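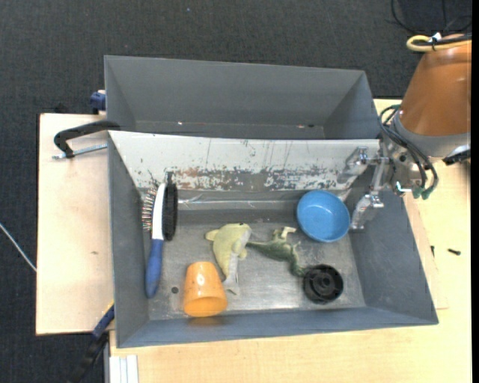 *A gray metal bin with worn white paint on the panel behind it.*

# Touching up scraped paint on metal bins

Painted metal bins wear first wherever things slide in and out. Once the paint is gone, rust starts at the bare spots and creeps under the edges of whatever is left. A touch-up takes one afternoon plus drying time, and it will hold for years if the prep is done right.

These steps are for steel bins kept indoors. Don't use them on anything that holds food.

## What you need

- Wire brush
- Sandpaper, 100 grit and a finer one for the edges
- Dish soap, rags and a bucket
- Mineral spirits
- Rust-blocking metal primer
- Enamel paint
- Painter's tape, gloves, a dust mask and safety glasses

I use the Obura primer with Dukau gloss white over it. Any oil-based pair made for metal will do.

## Steps

1. Empty the bin and wash it with warm soapy water. Rinse, then dry it completely.
2. If the paint is old and you don't know what's in it, test for lead before you sand. Stop if the test is positive.
3. Brush off loose paint and flaking rust. Keep going until nothing more comes away.
4. Sand the worn area with the 100 grit, then feather the edges with the finer paper. You should be able to run a finger across the edge without feeling a step.
5. Wipe with mineral spirits and let it dry. Keep the rags away from flames and lay them flat outside until dry.
6. Tape off anything you don't want painted.
7. Brush on one thin coat of primer, going an inch or so past the bare metal. Wait as long as the can says — longer in a damp room.
8. Apply two thin coats of enamel. Pull the tape while the last coat is still a little soft.

## Notes

Work above 60 degrees with a window open. Paint put on in a cold garage in December stays tacky for days.

Leave the bin empty for 5 days. It will feel dry well before that, but enamel scratches easily until it hardens.

Don't bother painting the floor of a bin that gets heavy use. A light coat of paste wax slows the rust and can be redone whenever it wears off.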